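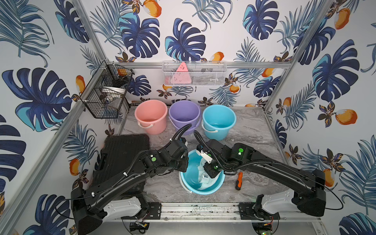

How to test a chore before you give it to a machine

Hand washing is a good first chore to test, and a hard one. Before you buy or build anything, write the job down as separate steps and find out which of them a pair of arms can do today. A basin of water with one cloth in it, two arms reaching in and a few buckets set along the back of the table is all the hardware the test calls for. Skip the soap for now. Plain water shows you most of the trouble.

Step 1. Write out the job

Do the wash yourself once, slowly, and note each time your hands change what they are doing. My list for a single cloth came to 17 entries. Melahat Canpolat did the same exercise for her repair shop in Treltley and ended up with 19, mostly because she turns the cloth over more than I do. Either list will work. Keep yours to actions you could film.

Step 2. Mark each entry

Use three marks: can do, can do with help, can't do. Pressing a cloth under water is usually a "can do." The arm goes to a known spot and pushes. Finding a corner of wet cloth is harder. The cloth folds over itself and has a new shape after every touch. Wringing is the hardest entry on most lists. Both grippers must hold tight and turn opposite ways, and a smooth fingertip slips.

Step 3. Run the easy entries first

Start with the cloth already in the water. Run press, lift and let go as one short routine. Do it 5 times without touching anything between runs. If you have to reach in and fix the cloth, write that down as help, even if it took you a second.

Step 4. Add one hard entry

Pick one and leave the rest alone. Nermin Ekinci suggests moving the cloth from the basin to a rinse bucket, and I agree with her. You can see at once whether it got there. Over 79 tries on my bench the cloth mostly hung on the rim and slid back.

Step 5. Keep the water away from the wiring

Fill the basin low. Lift cables above the water line and check the gripper joints for drips after each set. Unplug before you empty anything.

What to expect

A machine can do parts of this chore now. It can't do the whole of it without a person nearby, at least with the arms most small shops can afford. If more than half of your list is marked "can't do," put the project away until January and test the same list again. Save the sheet with the date on it.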